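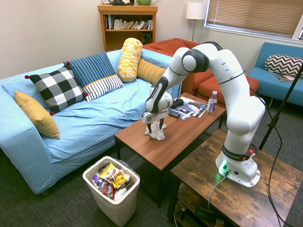
What should an organization budget for first when it plans to buy a robot arm?

The room. In our experience the arm has a published price and a delivery date, while the table it stands on, the power, the cabling and the staff hours are left for later and cost more than expected. We advise clients to settle those items before they ask any supplier for a quotation.

About Ventura

Ventura is an independent planning office for organizations that intend to purchase robots and related equipment. We prepare needs statements, budgets, purchase schedules and acceptance plans. We do not sell equipment and we accept no commission from those who do. Our fees are fixed before work begins and are stated in writing.

The office was founded in Ustside and now has a staff of 16. Our clients are colleges, care providers, housing organizations and small manufacturers. Many are buying their first arm and have no engineering department of their own.

How We Work

Every engagement begins with a written list of the tasks the client wishes to have done. A task such as tidying a living room is broken down into single actions — picking up a used tissue from a coffee table is one of them — and each action is considered separately. An arm that suits one action may be a poor choice for the next, and the difference can change the size of the budget. 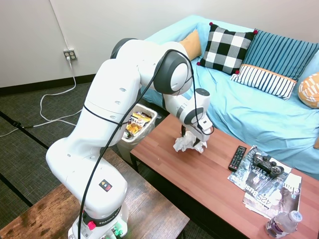

Once the actions are agreed upon, we set out the reach, payload and type of gripper each one requires. The client receives a short comparison of suitable equipment, with the cost of purchase and the cost of ownership shown in separate columns. Ownership costs are projected over 5 years and include service, spare gripper fingers, software support, insurance and staff training.

We ask clients to hold back a reserve of around 30 percent of the purchase price for the first year. Where the reserve is not needed, it may be carried into the second year or released. Clients whose financial year opens in January are encouraged to approach us well before the summer, as delivery periods seldom match the budget calendar.

Our Services

1. Needs statement. A written account of the tasks, the rooms in which they will be carried out and the people who will be present.

2. Site plan. A review of floor space, mounting surfaces, power outlets, cable routes and lighting, with a cost given for each change that is required.
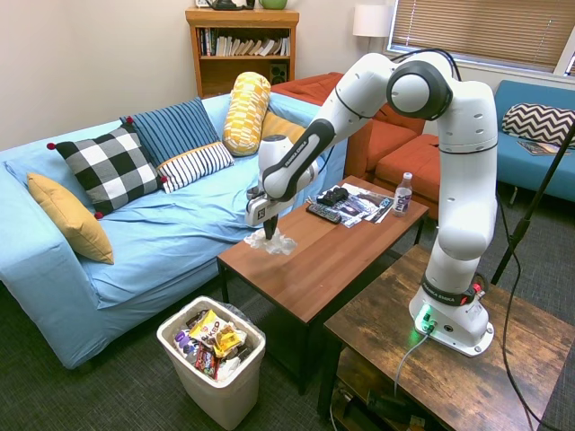 3. Budget and purchase schedule. A full budget for approval by the client's board, together with the dates on which orders must be placed.

4. Acceptance plan. A set of trials, agreed upon with the supplier in advance, that the equipment must pass before the final payment is made.

5. Lease review. A comparison of leasing and purchase terms for clients who prefer to spread the cost.

Past Work

Ventura has completed 46 equipment plans to date. Among the larger ones were the shared equipment budget for Putumwood and the replacement schedule for Kaltance, both of which remain under our annual review. Summaries are available on request, with the client's permission.

Inquiries should be addressed to the Ustside office. An initial meeting is offered without charge.

Page last reviewed Sep 19, 2024

Related pages
Fees and Terms of Engagement
Preparing a Room for a Robot Arm
Leasing or Buying: A Guide for Boards
Putumwood: Shared Equipment Budget
Careers at Ventura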